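Review: The Orbridge Negotiation Practice Kit

Posted August 3, 2018, in Tools and Courses

Our alumni group meets in the evenings to work on the parts of the job that the degree covered too quickly. In the spring we decided to spend a few sessions on negotiation, and I was asked to find something we could run ourselves without paying for a trainer. I ended up buying the Orbridge Negotiation Practice Kit. We have now used it for six sessions, which I think is enough to say what it does well and where it falls short.

What you get

The kit comes in a flat cardboard box. Inside are 132 role cards, a spiral-bound facilitator guide, a pad of score sheets and a card with a login for the online part. The role cards are grouped into cases. Most cases are for two people, a smaller number are for four, and a few at the back of the box can take a whole group split into teams. Each player gets a private card with goals, limits and a bit of background, plus a shared sheet that everyone can read.

The cards are printed on thick stock and have held up fine. The score sheets are thin and the pad runs out faster than you would expect. The guide says you may copy them, so we do.

Setting up

The guide says to allow 15 minutes to prepare a case. That is fair for the two-person ones. For the team cases we needed closer to half an hour, mostly to read the private cards properly. If people come straight from work, send the shared sheet out the day before. We started doing this in our third session and the difference was clear. The discussion began sooner and fewer people were looking down at their cards the whole time.

You need one person to run things who does not play. The guide is written for someone with no training experience, and it mostly succeeds. Corentin Renaud ran our second evening after reading it once on the train, and he had no trouble. The timing notes in the margins are the most useful part. The chapter on theory is short and you can skip it if your group has had any course on the subject.

The cases

The best case in the box is the office lease. One side is a landlord with an empty floor, the other a small company that has to move by the end of May. Both have a piece of information that would help the other, and both have a reason to hold on to it. We ran it with four pairs and got four very different deals, and one pair walked away without signing. Talking through why took longer than the case itself.

The supplier contract case is also good, though the numbers are heavy. Bring a calculator. Živko Lazarević, who buys parts for a living, thought the margins on the private card were too generous to be believable, but he also said the way the talks bogged down over delivery dates was very close to his normal week.

The salary cases are weaker. They assume a large employer with fixed pay bands, and the "right" answer is easy to spot. Maëlys Bailly had finished hers in less time than it took to hand out the cards. The guide suggests having the same pair switch roles and play again, but by then both know everything and there is nothing left to find out.

There is one merger case for teams. We liked it, but it needs a full evening and two separate rooms. It does not work with both teams in the same room whispering.

Scoring

Each case is scored out of 100. Part of the score comes from the deal and part from a short form the other side fills in about how you treated them. I was unsure about this second part at first. In practice it changed how people played. Those who had pushed hard in the first session saw a good deal score pulled down by the form, and by the third session they were asking more questions.

The scoring for the team cases is confusing. The table in the guide does not match the one on the score sheet in two places. I wrote to the company about it and got a corrected page by email a few days later, so they at least answer.

The online part

The login gives one year of access to a set of short videos and a page where you can store your group's scores. The score page is basic but does the job. The videos are average. They are a few minutes each, narrated over slow animated backgrounds, and they repeat what is in the guide. Ákos Csonka watched them all and said he would have been fine with the book.
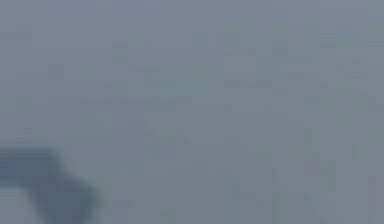 A dark blue shape on a gray-blue background.

The site was slow on two of our evenings, and there is no way to download the videos ahead of time. If your meeting room has poor internet, plan to do without them.

Compared with the Nieminen set

Before buying I borrowed the Nieminen set from a colleague at Wolham. It costs less and has fewer cases, all for two people. The writing is better, I would say, and the private cards are shorter. But there is no facilitator guide beyond a folded sheet, and no scoring at all. For two people practicing at a kitchen table I would pick Nieminen. For a group of about ten or more, Orbridge is the better buy — the guide alone saves whoever is running the evening a lot of work.

Good points
Strong two-person cases, especially the office lease
Clear guide with useful timing notes
Scoring that counts how you deal with the other side
Sturdy cards

Bad points
Salary cases are too easy
Mistakes in the team scoring table
Videos add little and cannot be downloaded
Score pad is too small

Would I buy it again? Yes, for a group. We have used less than half of the cases so far and plan to continue with it in the fall. Dima Tarawneh will be running the next session, and she has asked for the supplier contract again with the pairs mixed up. If you want to borrow the box before then, leave a comment with your email and I will put you on the list.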